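3.2 Demonstration collection

All demos were collected at one station, between about 10 in the morning and late afternoon over most of April. One arm, one desk, two views. The operator sits off to the side and drives the arm with the hand controller (Sokol mode) or stands beside it and moves it by hand with the joints slack (Grevent mode). Both modes write the same log so the policy doesn't know which one it got. Figure 2 gives the two views as the policy recieves them, before cropping.
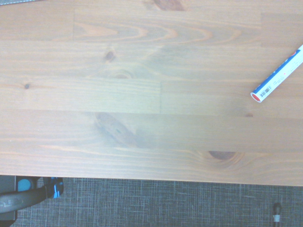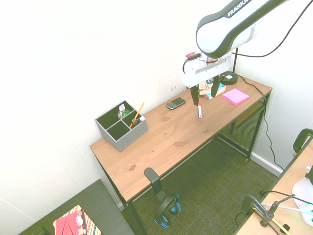
Figure 2. Desk station used for all demonstrations. First: wrist view, with a tube on the pine top at right and carpet past the desk edge. Second: fixed view, with the Franka arm over the desk, fingers spread, red-capped marker and small cardboard box below. Same place, not a synchronized pair.

The task set is small on purpose. Four tasks: pick a marker and set it down in a new spot, push a box to a target, move a light object into a desk organizer, and nudge a long thin object until it lines up with the desk edge. All of them are things a person does without thinking and all of them went badly in our first round with the Vitcombe baseline, mostly at the moment of contact. So no attempt at long sequences here. One object, one goal, release, done.

Desk clutter was left alone. Earlier sets from our lab used a cleared surface and the resulting policies fell over as soon as anything else was in view. For this set the operators were told to leave ordinary desk things out and to move them between sessions if they felt like it, but not during a demo. Organizer, phone, sticky notes, headphones on the hanger at the front edge, whatever. Nothing was logged about these. We treat them as nuisance variation.

Wrist view. The wrist camera carries most of the fine positioning, and in many poses it sees no part of the gripper at all, only desk and maybe a piece of the target. The wood grain helps more than we expected. Knots and board joints give the encoder something fixed to hold on to when the target is only partly in view. Masking out the grain in training (flat colour fill over the desk) hurt the alignment task the most. We come back to this in 5.3.

The same view is also easy to fool. A round knot and the end of a round object can look alike at low resolution, and the policy would now and then slow down over a bare patch of desk. More demos with the target well off centre fixed most of it, not all.

Fixed view. Used mainly for the approach. It has the whole desk top and the neighbouring furniture in it, and we did not crop out the other furniture in training. Tried it once, no real gain, and it made the fixed camera harder to re-mount after a bump.

3.3 Teaching by hand vs. teaching by remote

Operators alternated modes in blocks of 22 demos. A block in one mode, break, a block in the other. This was to stop tiredness from landing all on one side. Total across both modes is 2,851 demos after filtering.

Hand guidance is faster to learn. New operators got a usable demo within the first few minutes. The trouble is the operator's own arm and sleeve, which get into the fixed view and are absent at run time. We dropped any hand-guided demo where the target was hidden from both cameras at the moment of grasp. Forces are also off: a person pushing on the wrist pushes the object too, and the joint torque readings mix the two. For that reason torque is not an input to the policy in either mode.

Remote control is cleaner but slower. Operators overshoot, stop, back up, go again. We kept these corrections in. A version of the set with the back-and-forth trimmed out looked nicer and trained worse, which agrees with the idea that the policy needs to see recoveries from small mistakes. Long pauses with no motion were cut in both modes, otherwise the policy learns to sit still above the object.

A second difference is the approach direction. By hand, people bring the gripper in on a slant, following the natural swing of the arm. By remote they come straight down, centre the fingers, then close. Mixing the two without a mode label gave a policy that hovered between them. Adding a one-bit label at training time and fixing it to "remote" at run time was enough.

3.4 Filtering and known problems

A demo was kept if it ended in release, ran under 60 seconds, and had no dropped frames in the wrist stream. Borderline ones were watched by a second operator. Demos in which the object went off the desk were put in a separate failure set and are not used in this paper.

Some problems we know of and did not fix. The two streams are stamped by different clocks, and the Stolness logger aligns them after the fact by nearest stamp. Good enough for slow motion, less so right at finger closing. White balance on the wrist camera was left on automatic, so the desk drifts towards blue in some sessions. The box and marker tasks have more demos than the other two, as operators liked them better and we did not enforce a quota untill late. Sampling weights in training correct for this, see Section 4.1.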